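Ganlow Community Garden and Hall Association
Minutes of the general meeting, 2018-04-29

The meeting opened a touch after two, once the urn had boiled and the extra chairs were in from the shed. Everyone was made very welcome, especially the families who had driven over from Trukham in the rain. Minutes of the last meeting were accepted.

Money. We have $730 in the working account after paying $498 to Abbasi Plumbing for the new tap and the pipe along the back fence - a lovely neat job, and the members were glad to see the end of the puddle.

Hall linen. The old tablecloths are past mending. It was agreed to look for plain dark cloth that will not show the tea, and to hem it ourselves.
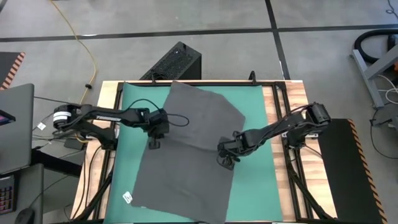
One member from the Trukham side wondered whether dark colours would make the hall gloomy in winter, and asked that we keep a few of the floral ones for birthdays. Agreed, with a good deal of nodding.

Spring fair. To be held in October again, on the Skosach Road side where there is more shade. Marquee hire is quoted at $636, and the meeting set a limit of $800 for marquee and tables together. Jam labels held over.

Meeting closed at ten to four, followed by pumpkin scones.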